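Gallstones are hardened deposits that form in the gallbladder, a small pouch beneath the liver that stores bile. They range in size from a grain of sand to a golf ball. A person may have a single stone or, as in one case described by the surgeon Widad Bitar, as many as 119.

Types

Most gallstones are made mainly of cholesterol and are yellow-green in colour. Pigment stones are smaller and darker, and contain bilirubin, a product of the breakdown of red blood cells.
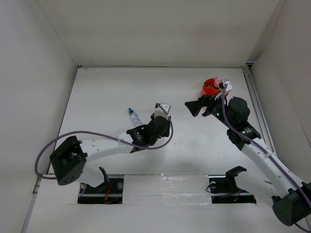 Tabletop workcell with two robot arms

Symptoms

Many people with gallstones never notice them. When a stone blocks a duct, it can cause sudden pain in the upper right of the abdomen, often after a fatty meal. The pain may spread to the back or right shoulder and usually lasts from 30 minutes to several hours. Nausea and vomiting are common.
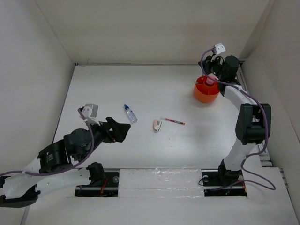
Fever, chills or yellowing of the skin and eyes can point to an infection or a blocked bile duct and need urgent medical care. Inflammation of the pancreas is another possible complication.

Risk factors

Gallstones are more common in women, in people over 40 and in those who are overweight. Pregnancy, rapid weight loss and a family history also raise the risk.

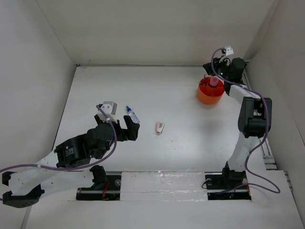
Two robot arms on opposite sides of a white tabletop

Diagnosis and treatment

Ultrasound is the usual first test. Blood tests may be ordered to check liver function and look for signs of infection. Stones that cause no symptoms are generally left alone.

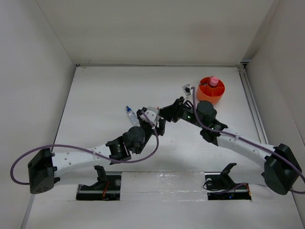 Where symptoms keep coming back, the gallbladder is usually removed by keyhole surgery. Bile then flows directly from the liver into the small intestine. Some people have loose stools after the operation, which in most cases settle with time.

See also: Bile duct, Cholecystitis, Pancreatitis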